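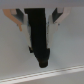

Charoen Tanasarn says he will have to leave his evening shift early or walk home along the main road if the last 43 bus out of Brastlow is moved forward, and he would like someone at the bus company to try that walk in the rain before the new timetable is signed off.

News > Local > Transport

He was one of the passengers who spoke at a meeting in Fostdale on changes to the 43, which runs between Fostdale and Brastlow by way of Choo. Under the plan the last bus of the evening would leave Brastlow at 8.40pm. At present it leaves at 10.15pm. The early morning buses would stay as they are, and the gap between daytime buses would grow a little so that drivers have more time at each end.

Flullanar, which runs the route, wants to bring in the new timetable in September. It says the late bus often goes out with only a handful of people on board and that the money would be better spent on keeping the daytime service on time.

Roughly 200 people have signed a petition asking for the late bus to stay. It was left on the counter at the post office in Choo and at the health centre in Fostdale, and there was a paper copy at the back of the meeting for those who had not seen it.

Young-sook Ra, the company's route manager, told the meeting that the 43 had been running late for most of the past year and that complaints about it had mostly come from daytime passengers. Roadworks near the Brastlow turn had made matters worse, she said, but the timetable had been too tight before the works began.

"We're asking a driver to get from one end to the other and turn straight round," she said. "If there's a pram to get on and a tractor in front, that's the time gone, and it doesn't come back until the evening."

She said the company had looked at running a smaller vehicle late at night and had found it saved little, as most of the cost is the driver. Asked whether the last bus could be kept on some evenings only, she said this had been raised and she would take it back to the office. She did not want to give a promise at the meeting.

Much of the discussion was about work and college. Several people said the late bus was the only way home from jobs in shops and kitchens in Brastlow. Evening classes at the college finish at 9pm, after the proposed last departure, and students from Fostdale and Choo would need a lift or a taxi.

Kyung-hwa Seo, who teaches bookkeeping there, said she had already been asked by students whether it was worth enrolling for the autumn. She had told them to wait for the decision before paying.

"They're adults with jobs and they plan ahead," she said. "I can finish a few minutes early but I can't finish before the class has properly started."

The college has not changed its class times and says it has no plans to do so at present. Seo said moving the start of the class forward would rule out people who come straight from work, and they are most of the group.

Other passengers said they cared more about the daytime service. A woman from Choo said she had missed a hospital appointment after the bus came 14 minutes late and she lost her connection in Brastlow. She had no use for a bus at night, she said, and if cutting it meant the morning one turned up then she was for it. A man near the door said he felt the same but had neighbours who would be stuck, and he had signed the petition for their sake.

There was some confusion about school buses. These are run under a separate contract and are not part of the plan. Ra said pupils who use the ordinary 43 to get home after clubs would still have a bus, though it may leave slightly later than it does now.

The state of the stops also came up. The shelter at Choo crossroads has had no timetable in its case since the spring, and the one opposite the Fostdale health centre still shows an old version with a stop that is no longer served. Ra said new timetables would go up at every stop once the change was settled, and that she would ask for the Choo one to be put right before then. The shelters themselves are the council's job.

Lemlem Seyoum, who sits on Fostdale parish council, said the council had not been told of the plan until notices were already on the buses. She asked for a proper count of late passengers, taken over a full month and in term time. The figures shown at the meeting came from the summer holidays, when the college is closed, and she said that made them a poor guide.

Ra agreed that the count had been done out of term. She said ticket machine records for the rest of the year could be looked at and that she would send the parish council what she was able to share.

Seyoum also asked if the parish could put money towards the late bus. Other rural parishes have done so, she said, though Fostdale's budget is small and nothing is set aside for transport this year. It would need to be discussed with the council in Choo, which has not yet given a view. She expects it to be on the agenda at both places before the summer is out.

A taxi-share scheme was suggested from the floor, with passengers booking a seat by phone by late afternoon and paying the normal bus fare. Ra said the company did not run anything of the kind but would not stand in the way of one. Tanasarn said he often did not know when his shift would end until the evening itself, so booking by late afternoon would be no help to him.

Fares were not on the agenda. In reply to a question, Ra said there was no rise linked to the new timetable. Passes already bought will stay valid, and anyone with an annual pass who can show that the change makes it useless to them may ask for part of the cost back. The form is not ready yet.

Comments on the plan can be handed to the driver on any 43, left at the travel desk in Brastlow bus station or sent to the company by post. Printed forms are at the post office in Choo and the Fostdale health centre, and a large-print version can be asked for at the travel desk. The petition will stay open until the company has replied to it.

If the plan goes ahead as it stands, the new timetable will be put up 2 weeks before it starts. The 10.15pm bus will run as normal until then.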